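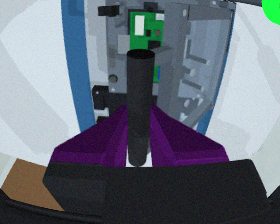
Re: [skurport-users] Masking the held part in the wrist view

Dear all,

thank you, Man-lok, for the clear question. I answer on the list and not in private, as two other people wrote to me with nearly the same one.

On 12th October, Man-lok Yau wrote:
> We try to repeat the occlusion result from the Skurport notes. Our
> policy sees only the simulated wrist view, and the cylinder covers a good
> part of what it should look at. When I mask out the cylinder before
> the encoder, the success rate goes down, and your notes say it should
> go up. Do you mask the fingers too? And do you keep the shadows on
> in training? I use the Jallance renderer with the default lights.
>
> Man-lok

First the mask. We do not mask the fingers, and we do not remove the cylinder completely. Our first version did what yours does: every pixel of the held part was set to a flat grey. It made things worse for us also. After some weeks we understood that the policy was using the outline of the cylinder to judge how it sits in the grasp. With the outline gone it still found the board quite well, but it came down with the part tilted and did not correct.

What we do now is to keep a thin band of pixels along the outline and to fill only the inside. The fill is a random flat colour, chosen new for each episode. In this way the policy cannot learn anything from the shade of the cylinder, which in our renders is so dark that it has little texture anyway, but it still knows where the part ends.

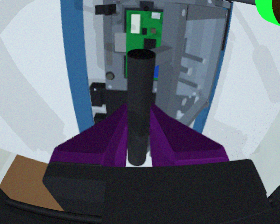
The second point is the side of approach. If all your training episodes start with the board straight behind the cylinder, the policy never has a reason to look anywhere else. It learns to wait until a corner of green shows and then it follows that corner. We changed the start poses so that in a part of the episodes the board is next to the cylinder and is seen more or less whole. I believe this helped more than the mask, but I must say that we did not test the two changes fully apart, so please take this as my opinion.

About the shadows: yes, keep them on, and move the light. With the default lights the shadows fall always in the same place for the same pose, and the encoder uses them like a ruler. We saw this when we turned them off at test time and the policy became nearly blind. Now we draw a new light direction for each episode, and the problem is gone as far as I can see.
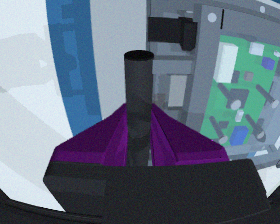 Simulated wrist view with the board to the right of the held cylinder.

The numbers you asked for. We train on 4000 episodes and test on 100 which are not in the training set. With the flat grey mask 60 of the test episodes ended with the part in its place. I do not give the number for the new version yet, because Kong found an error in how we count an episode where the part touches the frame first and slides in after. He is running the test again on the Lonasby machine. I prefer to send you the corrected table than one which I must take back.

One small thing which cost us much time: check that your mask is made at the same resolution as the image. Ours was made at half size and then scaled up, and the band along the outline was shifted by 2 pixels. You do not notice it by eye, but the policy does.

If you can send me your config file and a few of your start poses, I will compare them with ours. I am away in the first part of December, before that I read mail every day. The script for the outline band is in the tools folder of the Skurport repository. The comments in it are old, so please trust the code and not the comments.

With best regards,
Skurport maintainer, for the group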